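4. Setting up your travel folder in Venano

Before you start, you need your passport, your booking number and the e-mail address you used when you paid. The set-up works the same on a phone and on a computer.

4.1 Create the folder

1. Open Venano and choose New folder.
2. Type the name of the trip. Short names are better, as the offline list shows only one line.
3. Enter your travel dates. Day comes first, then month.
4. Choose your home currency and press Save.

Note: If you travel in December, check the year on your return date. The program does not correct it by itself.

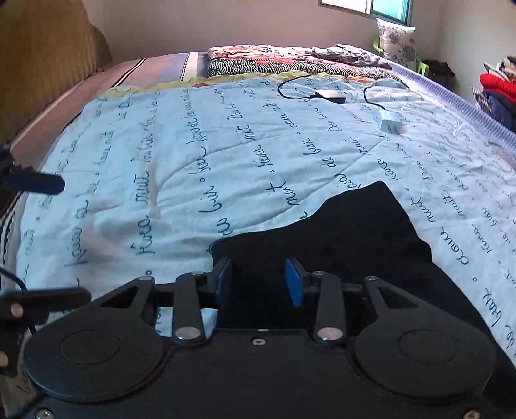 4.2 Add the guesthouse and the ferry

1. Open the folder and press Add booking.
2. Enter the booking number without spaces. For Givelby guesthouses, leave out the letters at the front.
3. Wait until the line changes colour from grey to green.
4. Repeat for the ferry. Doniron tickets must be added one passenger at a time.

Caution: Do not close the folder while a line is still grey — the booking will be lost and you must enter it again.

If you see message 504, the ferry office did not answer. Try again later. If you see message 561, the name on the ticket is different from the name in your passport, and you have to contact the ferry office before you travel. 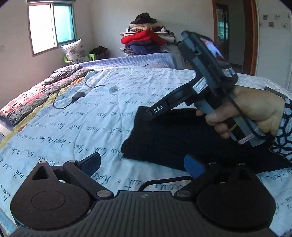 4.3 Save for offline use

1. Connect to Wi-Fi. Maps for the Howlader route are large.
2. Press Keep offline and leave the screen on until it is finished.
3. Turn on flight mode and open each booking once, to be sure that it is saved.

Note: Offline copies are kept for 54 days. After this you must save them again.

Text revised by Muammer Dursun, 28 May 2018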